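FOR IMMEDIATE RELEASE
October 15, 2023

Can a Small Robot Arm Put Things Away? Vivmont Opens Its First Year of Tidying Trials to Everyone

Vivmont, the household automation workshop founded by Yến Tăng, is releasing the full record of its tidying trials today, along with the printable parts, the control code and the written notes kept through the project. The release covers the plainest chore the team could think of: take a small thing from one place, put it in another, and leave everything else alone.

It sounds like nothing much. Anyone who has cleared a kitchen counter while talking on the phone has done it without a thought. For a machine, it remains a wonderfully hard piece of work, and the people at Vivmont think it is the right place to ask a question they hear at every open house – can robots do our chores yet?

Their answer, after a season of trials that began in February, is "some of this one, on a good table." They are very happy about the "some."

"I have wanted to be able to say that since I was in school," said Yến Tăng. "A year ago I couldn't get an arm to pick up the same object twice in a row. Now I can go make tea and come back, and a fair amount of the time the thing has been put where it belongs. I still get up to look every time. I can't help it, it's a joy to watch!"

What is in the release

The package is named Đỗ, and it contains 300 complete attempts at moving everyday objects between trays and open containers on a tabletop. Every attempt that was started is included, the failures with the successes, and each one has a line or two in plain language on how it went. Some of those lines are short ("dropped it"). Others run on for a while, mostly the ones written late in the day by people who had just seen something they didn't expect.

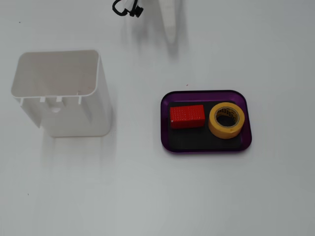 The choice of objects got more argument than any other part of the project. The team wanted things that turn up in a junk drawer or on a workbench, and they wanted shapes that ask for different kinds of grip. A block has flat sides, and two fingers can close on it squarely if the wrist is turned the right way. A roll of tape offers a choice. The fingers can go around the outside, which takes a wide opening, or one finger can drop into the hole and pinch the ring. People switch between the two all the time, depending on where the roll is sitting and what is next to it. Teaching an arm to make that same choice took most of the spring.

Then there is the matter of neighbors. An object sitting by itself with open table on all sides is a friendly target. Put something else right up against it and the fingers need a gap that may not be there. Early on, the arm would go for one object and shove the other. The current version does better by coming in from the open side where there is one, and by giving up and starting over when it feels resistance too soon. The giving up was a big step. For weeks the arm would keep pushing no matter what.

How well it does

In the last set of 100 attempts, using objects the arm had practiced with and a table kept clear of other clutter, the arm finished the job without help 84 times. With objects it had not practiced with, the results fell off sharply, and the notes say so on the first page. Bags, cloth and anything with a cord were left out of this release. The team tried a dish towel on a slow afternoon and agreed to come back to it later.

Speed is the other honest limit. A person can move a small object from tray to bin in the time it takes to say so. The arm can take 30 seconds on a hard one, with a good part of that spent lining up before the fingers close. Arturo Serra, who leads testing at Vivmont, doesn't mind.

"If I'm asleep or at work, I don't care that it's slow," Serra said. "What I care about is whether I'd find everything in the right place when I got home, and nothing on the floor. So that's how we scored it. If it moved the right thing but knocked another one over, that went down as a miss. It made our numbers worse and I think it made the work a lot better."

Serra also pushed for testing away from Vivmont's own tables. For six weeks the team took its setup to Grodmont, a small repair shop where parts come in all day and have to be sorted into bins before anyone can start on them. Shop-floor chores turned out to be a mix of easier and harder than the ones at home. The bins stay in one spot, which helps. The lighting changes every time the big door goes up, which doesn't. The arm did its best sorting in the early hours, before deliveries, and the Grodmont crew got into the habit of leaving a tray out for it overnight.

They also came up with the most useful complaint of the whole project. The arm, they said, was fine at picking up and careless at letting go. It would carry a part neatly across and then open its fingers too high, so the part landed at an angle or bounced off the rim of the bin. Vivmont had been watching the pickup so closely that the release had hardly been worked on at all. A new round of practice followed, all of it on lowering and letting go, and the share of clean drops went up right away.
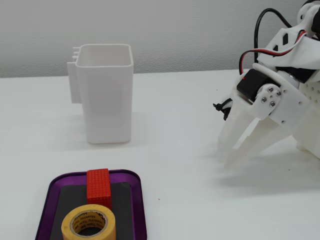
Reach was the next thing to sort out. A tall container with an open top asks the arm to lift higher than a shallow tray does, move across at that height, and come down inside the walls. Each of those moves uses a different part of the arm's range, and near the edge of the range the wrist loses some of its freedom to turn. The Đỗ notes include a simple chart of where on a tabletop a container can stand and still be easy to fill. Builders who have tried early copies say that page alone saved them a weekend.

The fingers had their own long story. Stiff ones hold a heavy item well and slide off a smooth one. Soft ones wrap nicely and sag. Vivmont went through 16 finger shapes before settling on a pair that tapers toward the tip, and all 16 are in the download, including several the team is a bit embarrassed by. Someone may find a use for the wide flat ones. They were very good with playing cards and hopeless with everything else.

Who it is for

The release is meant for students, home builders, shop owners with a dull sorting job, and anyone who is curious about what goes on between "the robot picked it up" and "the robot can do chores." The files can be opened on an ordinary computer, and reading the notes takes no background in robotics. A shorter guide for classrooms walks through one attempt from start to finish and suggests ways to try the same task by hand, using a pair of kitchen tongs and one eye closed. Students at two open houses have given it a go, and it is much harder than it looks.

A companion tool called Rurus comes with the package. It plays attempts back side by side at matching points, so a good pickup and a bad one can be compared moment by moment. Yến Tăng wrote the first version for her own use on a train ride, and the rest of the team took it over the next morning. It is where most of the discoveries in the notes were made, including one about how often a failed grasp can be spotted from the approach, well before the fingers touch anything.

So, can they do it yet?

Vivmont would like to be clear with readers hoping for a machine that will clean a kitchen by the holidays. A kitchen is wet, crowded, full of glass and never the same two days running. The arm in these trials works at one table, on small dry objects, with the containers in view. It can't open a drawer. It doesn't know that a sock belongs somewhere other than a bin.

Still, the team sees every reason to be excited. A chore is a string of small acts, and one of those acts now goes right far more often than it goes wrong, on modest equipment, with every step written down so that other people can repeat it. Tăng expects the next stretch of work to be about messier tables and objects the arm has never met.

"People ask me when it will do the laundry," she said. "I tell them to ask me again after we've done the towel."

Work on the towel has started.

Availability

Đỗ and Rurus are free to download from the Vivmont website as of today, with the printable parts and the classroom guide. Corrections and new attempts from outside builders are welcome and will be added to the collection in February, with credit to whoever sent them in. Builders who send in attempts are asked to include the failed ones too.

About Vivmont

Vivmont is an independent workshop that builds and tests small machines for homes and repair shops. It holds open houses through the year, where visitors can bring an object from home and see whether the arm can put it away.

Media contact
Arturo Serra, Vivmont
Interviews and workshop visits can be arranged through the press page on the Vivmont website.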